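Two arms, one motor: a month with the Nonier bench kit

I should say up front that I paid for this myself, or at least that I'm paying for it until the trial period runs out and I make up my mind. Emham sells the Nonier as a two-arm kit for small repair shops. You bolt the arms to a bench you already own, plug in the controller, teach it a job by moving the arms through it, and then in theory it does that job while you answer the phone. The kit is $515 a month on the rental plan, with two months' notice to cancel. Plandport handles the setup visit and charges $125 an hour for it, and the salesman did not bring that up until I asked.

I fix small motors. Hub motors, fan motors, the odd thing out of a mobility scooter. A lot of the day goes on opening housings, and that was the job I wanted to hand over. The brochure has a photo of two spotless arms lifting the cover off a spotless motor on a white table. My table is blue and has had a hard life.

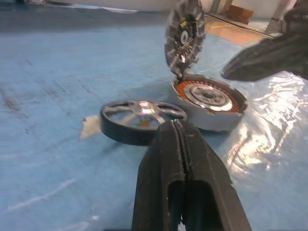 Marjorie Inskip

The first thing I wanted to know was how it copes with clutter, because the brochure is very quiet on that subject. I left a wheel and some crinkly plastic sheet down with the motor, much as they would be on a working morning. Emham's manual suggests a "prepared area" with nothing on it except the part. If I had time to prepare an area for every motor that comes in, I would have time to open the motor.

Results were mixed. The wheel it handled well enough once I had taught it where to expect one. The plastic sheet was another matter. Anything shiny seems to throw the part finder off, and on several runs it went hunting for a housing in the middle of a fold. Support told me to switch to a matte mat. I asked whether that was in the price. It was not.

Then there is the teaching. The sales page says a new job takes 60 minutes to set up. My first one took most of an afternoon, and that was with the man from Plandport standing beside me with the clock running. My second was quicker. I can believe that someone who does this every week could hit the number, but I run a repair shop and I don't do it every week. Every different motor is a new job as far as the software is concerned, even when the only change is a slightly taller cover. Emham calls these "variants" and says you can copy one across. You can, and then you get to fix all the places where the copy is wrong.

What I did like, and I'm trying to be fair here, is the hardware. The fingers are simple things and they have already picked up plenty of scuffs without seeming to care. The textured pads are the best part of the whole kit. I have used pricier clamps that let a smooth metal part slide about more than these do. Swapping a finger set is a screwdriver job, and the spare set came in the crate.

I am less sure about having the arms work close together. This is the big selling point – one arm holds, the other does the fiddly bit – and it is where the speed drops to a crawl. The software slows everything down when the arms get near each other, and I understand the reasoning, but on a part small enough to sit in your palm they are near each other the whole time. So the feature you pay extra for runs at the pace of a careful person wearing oven gloves. 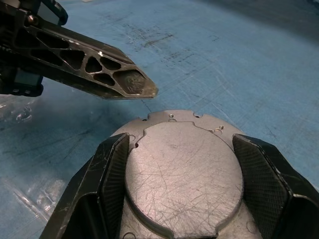

Close quarters over the silver plate. The gap at the tip is tiny.

For comparison, I used a single-arm Holroyd on loan a while back. It was uglier, the software looked like a tax form, and it could not have held a cover and worked on it at the same time. It was also cheaper and I had it doing something useful by lunch. I gave it back because it kept losing its zero position, and so far the Nonier has not done that once. Credit where it's due.

A few smaller gripes. The controller fan is loud enough that I turn the radio up. The app logs you out when it updates. The error messages are numbers, and the list of what the numbers mean is a download you have to register for. Roughly half the codes I looked up said "contact your service partner," who is, of course, Plandport.

Would I tell another small shop to get one? If you see the same motor all day long, maybe. Get the setup hours in writing and ask for a demo on your own bench with your own mess on it. If your work is like mine, with something different in every box, I would wait. I have until the end of April to give notice and right now I'm leaning toward sending it back, though I will be asking what they want for the finger pads on their own.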